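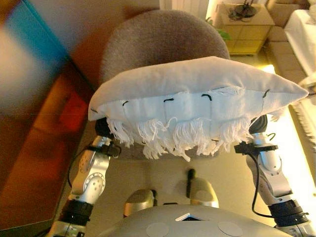 I have owned the gray chair for longer than I have owned any cushion that worked on it. The back is tall and rounded, and when you sit down your lower back is left with a gap behind it. A thin cushion goes flat in there by the second evening. A fat one pushes you out toward the front edge of the seat. I have been through both kinds more than once.

The white one with the fringe came from Brerkby, the home goods place out past the hardware store. It was in the clearance bin, without a tag, and the woman at the register let me have it for 15 dollars. I bought it for the shape. It is a rectangle with enough filling to hold up, and the corners come out to points, so you can get one down beside you where the seat meets the arm. I did not buy it for the fringe. I would have preferred it without.

I have come around on the fringe a little. It is shaggy and it tangles. I comb it with my fingers when I am on the phone, and it goes back to the way it was by morning. Washing makes no difference to that. If you want a fringe that hangs straight, buy the twisted kind with a knot at the end of each piece. The loose kind is always going to look like it has been slept on.

Just above the fringe there is a strip of brighter white fabric with short black stitches along it. Two people have asked me whether I am going to pull those out. They look like tacking, the kind of thread you put in to hold a piece in place until you sew it properly. I have left them in. I learned this on a jacket years ago, when I snipped what I took for leftover thread and the whole lining dropped out of the sleeve. Also I have gotten used to them. The cushion is plain otherwise, and a little black on it does no harm.

The off-white and the gray go together better than I expected. The chair fabric is a mushroom gray, a bit fuzzy, and it makes most colors look tired. I tried a mustard cushion on it and a dark green one. The mustard went to my sister and the green one is on the bench in the hall. A pale cushion on that chair does show everything, so no coffee over there. Tea I allow.

Care, for anyone with something similar:

The cover on mine does not come off, so I spot clean. Cool water, a drop of dish soap, a white cloth. Dab it and leave it alone.

Do not put the fringe anywhere near the vacuum. I use the brush attachment on the chair itself and take the cushion off first.

Pick it up with a hand under each end. If you grab it by a corner, the filling slides and you get one hard end and one empty one. When that happens, lay it flat and push the filling back along with your palms.

A fuzzy chair wants a soft clothes brush once a week, working from the top of the back down. I was using a lint roller before and it left the fabric sticky in patches.

I looked into having the chair reupholstered last April. Asamoah Upholstery in town came back with 1000 dollars for the labor, fabric extra, and said the fuzzy finish would be hard to match. For now I am keeping it how it is. The seat is still firm and the legs do not wobble. A new chair of the same size at Rorgate was more than I wanted to spend, and the back on it was too low.

Next is the footstool. The top has split along one seam and I have some gray wool left over that might cover it, if I cut it on the short side. I will need longer staples than the ones I have.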